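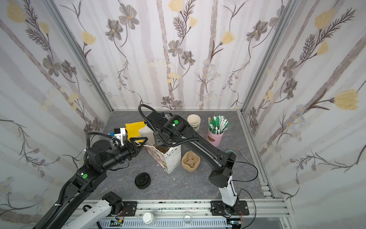 Notebook entry, 19 May 2018
Skendton visitor walking route, second trial
Entered by R. Hepburn. Read and initialed by J. Ormsby.

Purpose. To walk the proposed one-day route through Skendton in full, at a visitor's pace, and to record times, closures and signage before the text of the guide is set. The first trial, in January, was abandoned at the Rorkent footbridge on account of ice, and its afternoon times should not be used.

Conditions. Dry, light wind from the west. Both walkers carried the draft map (version 3) and a printed copy of the draft text. Watches were set to the station clock before leaving.

Morning section
9:05 Left the station by the north door. The draft text says "main door." There are two doors of equal size, and the text must name one.
9:22 Market Hall. Open, with most stalls trading. The upstairs gallery does not open until 10:00 on any day, according to the notice on the stairs. Move the gallery to the return leg.
9:50 Cosgrove Gardens. Entered by the lower gate. Admission is free, and the draft is correct on this point. The path to the glasshouse is stepped, 8 steps with no handrail. An alternate path exists behind the rose beds and is level throughout. It should be drawn on the map in the same weight as the main path.
10:40 Left the Gardens. Fifty minutes was comfortable. The draft allows thirty, which would have meant missing the glasshouse.
10:58 Rorkent footbridge. Surface sound. The sign at the east end points to the old ferry landing and is wrong; it has been turned on its post. J.O. to write to the parks office.

Midday
11:30 Stelletti, the lunch stop named in the draft. Seated at once. By 12:10 there was a line out the door. Recommend that the guide tell visitors to arrive before noon or to reserve. Lunch for two came in under the figure printed in the draft, so that figure may stand. Restroom is on the ground floor.

Afternoon section
12:45 Left Stelletti.
1:05 Boat Museum. The last tour begins at 3:00 in the off season and 4:00 from May onward. The draft gives only the later time.
2:20 Climb to the overlook. The draft says "a short stroll." There are 80 feet of ascent on loose gravel and the phrase should be struck. R.H. suggests "a steep ten-minute walk." J.O. would prefer that the overlook be marked optional. Not settled.
2:55 Returned by way of the Market Hall gallery, which was open. Twenty minutes is sufficient.
3:30 Station.

Observations
The route is workable in one day with lunch at the hour stated. The revised order (gallery last) adds no distance. Shade is poor between the footbridge and the museum, and a note on water and hats is advised for the summer printing. The public fountain outside the museum was not running.

Corrections to version 3 of the map
Station north door to be labeled.
Level path at Cosgrove Gardens to be added.
Museum entrance is on the river side. The map has it on the street.

Outstanding
J.O. to confirm winter hours with the museum in writing.
R.H. to redraft the overlook paragraph in both forms for comparison.
Bus times for the return from the overlook not checked. The stop has no posted schedule.

Initialed: R.H., J.O.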